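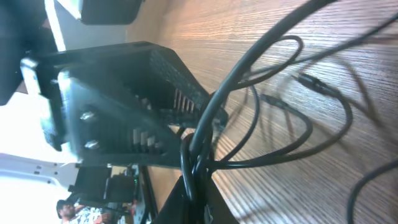 Kevby 财政推演套件(地方预算版)

适用对象:地方财政部门、议会预算办公室、高校公共政策课程、研究地方税制的记者和民间团体
版本:2.2
更新日期:2022年4月9日

做地方财政的人大概都碰到过这种下午:有人在会上问了一句“要是把商业房产税的起征线往上挪一档,三年以后学校的预算还撑得住吗”,全场安静,然后大家约好下周再说。Kevby 就是为这种下午做的。我们自己用了一整个预算季,越用越喜欢,所以这一页写得长了点,请见谅!

它是什么

一套装在本地电脑上的财政推演软件,外加一本纸质手册和一份可以直接改的数据模板。您把本地的税基、支出科目、转移支付和债务安排填进去,就能看到某项税率或补贴调整之后,各年度收支怎么变,哪个科目先吃紧。所有公式都是打开的,点进任何一个数字都能一路追到它的来源。我个人最喜欢的就是这一点,和同事争论的时候特别好用——争着争着就变成一起查假设了。

模型里有什么

支出科目共 544 项,按教育、道路、供水、社会救助、行政等大类归好,不用的可以整类收起来。
税费参数 137 个,包括房产税、营业登记费、停车收费、旅游住宿附加费,以及几种地方上不常见、但总有人想试一试的名目。
情景对比可以同时打开 2 个方案,左右并排,差额自动标色。
行为反应模块:税率提高后,部分企业会迁走,部分居民会改变消费,这里可以自己设弹性,也可以调用手册附录里的参考区间。设得太乐观时软件会提醒一句,语气很客气。
人口变化:学龄儿童、劳动年龄人口和退休人口分开推算,和学校、养老支出直接挂钩。

一个实际用法

Balosholm 的预算小组去年 7 月第一次装上这套软件,当时要讨论的是住宿附加费的收入归谁:归旅游推广,还是归道路维护。他们先按旧分法跑了一遍,再把道路那份逐年加上去,结果发现冬季养护那一栏的缺口比大家想的来得早。最后的方案是两边分成,比例每年复核。会议纪要后面直接附了推演表,议员们翻着表格提问,讨论比往年具体多了。看到自己做的东西被人这样用,真是高兴!

模型设计者 Bilal Smadi 以前做过多年地方税收测算,手册也是他写的,共 336 页。听上去很厚,其实一半是案例,可以跳着看。讲债务期限的那一章写得尤其好,拿来给学生上课也合适。他在前言里写道:“表格算出来的是后果,取舍还得由坐在会议室里的人来做。”

数据从哪里来

软件不附带任何地区的真实财政数据。模板支持从常见电子表格导入,科目名称对不上时,可以用对照表一次性匹配,匹配结果会保存,明年接着用。Khasawneh 数据整理服务可以另外代做首次导入,适合科目体系刚改过、历史账目口径不一致的单位。

不太擅长的事

它不做全国宏观预测,也不处理汇率。季度以下的现金流只能粗看,要排每周付款的话,请继续用您现有的财务系统。房产评估值需要自行提供,软件只负责按年递推。

运行要求

普通办公电脑即可,不需要联网。多人同时编辑要用共享文件夹,每个人改的是自己的副本,合并时逐项确认。界面语言有中文、英文和阿拉伯文,报表可以单独选语言,做双语预算说明很省事。

授权与配套

单位授权按机构计算,不限安装台数。课程授权供教学使用,功能完全相同,只是导出的报表页脚会带“教学用途”字样。两种授权都含纸质手册一本,另有电子版供内部传阅。

升级说明

从上一版升级的用户,旧方案文件可以直接打开。弹性参数的存放位置有变动,打开后请到“假设”页核对一遍,再重新跑情景对比。旧版自定义报表需要重新选一次封面样式。

开发与发行:Finov
索取试用版或手册样章,请通过本页的联系表单留言,并注明机构名称和所需语言。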